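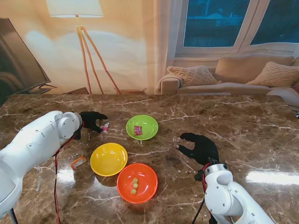
*Three bowls, green, yellow and orange-red, on the marble table, with candy in two of them.*

Families in Tistlow have until the end of October to sign up for the neighborhood candy sort, which is moving out of the Villanueva Street hall this year and into living rooms.

Each household that takes part gets a set of plastic bowls and a bag of mixed sweets to divide up. Wrapped candy goes in one bowl and small round candies in another. The sorted sweets are then packed into treat bags for children at the Clelska reading club. Last year the club handed out 849 bags. 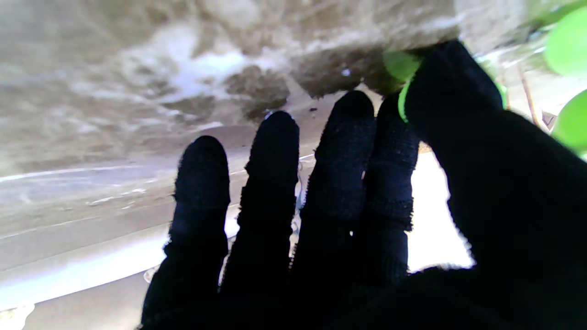
**By Maximiliano Moya** | Tistlow local news

Sign-up costs $7 per household and covers the bowls, which families keep. There is room for 90 households, and 11 places were still open when the list was last updated.

Organizers ask that sweets be sorted on a clean, hard surface — a kitchen counter or a coffee table is fine — and that opened packets be set aside. Anything with nuts should go in a separate bag with a note on it. Snack packets are welcome as long as they are sealed.

Finished bags can be left at the Plilo bakery before 6 p.m. The bakery will also have spare bowls behind the counter for anyone who comes up short. Sign-up sheets are at the bakery and at the front desk of the hall.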